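Setting up your Rebelo air purifier, part 2: filters and first run

I've set up three of these now (mine, my mom's and the one at work), so this is the order that works for me. The booklet does it a bit differently. Give yourself 30 minutes and a clear spot on the floor.

Before you start
Keep the purifier unplugged until step 6. Please don't skip this one, the fan sits right behind the filter door!

1. Lay the purifier on its back on a towel and press the two tabs on the door. They're stiff the first time. Push them both at once and the door pops toward you.

2. Pull out the main filter by its fabric strap. It ships inside a sealed plastic bag, and yes, I once ran mine for a whole weekend with the bag still on. Take the bag off.

3. Slide the filter back in with the strap facing you. If the door won't close flat, the filter is in backward.

Note: Plinum filters fit too, but they're a touch thicker, so leave out the foam sheet if you use those. Lurdes Veloso wrote in to tell me that and she was right.

4. Clip the mesh pre-filter onto the inside of the door. This is the part that catches pet hair and lint, and you'll be cleaning it more than anything else in here.

5. Stand the purifier up and leave 10 inches of space behind it. Mine was jammed against the couch for ages and it whined like crazy.

6. Plug it in, hold the power button until the light turns blue, and let it run on high for 20 minutes with the door to the room closed. A slight new-plastic smell is normal on the first day.

7. Clear up as you go. Bags, labels and fluff off the mesh can all go in a lined waste bin, and I like to have one within reach so the dust doesn't travel through the house. 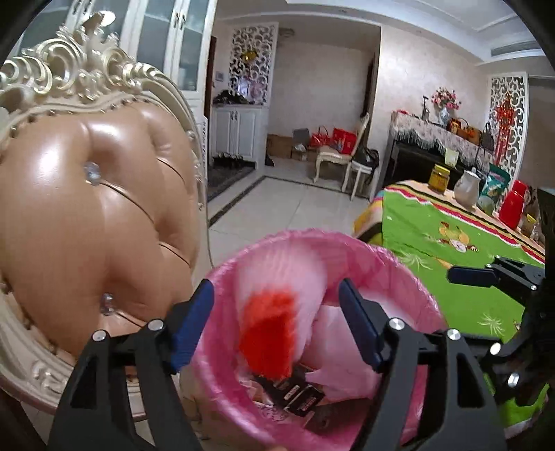
Cleaning the pre-filter

1. Unplug the purifier and unclip the mesh.

2. Vacuum it with the soft brush, then rinse it under lukewarm water if it still looks gray.

3. Let it dry overnight before it goes back in.

Caution: never rinse the main filter. Water ruins it, and a new one is around 75 dollars.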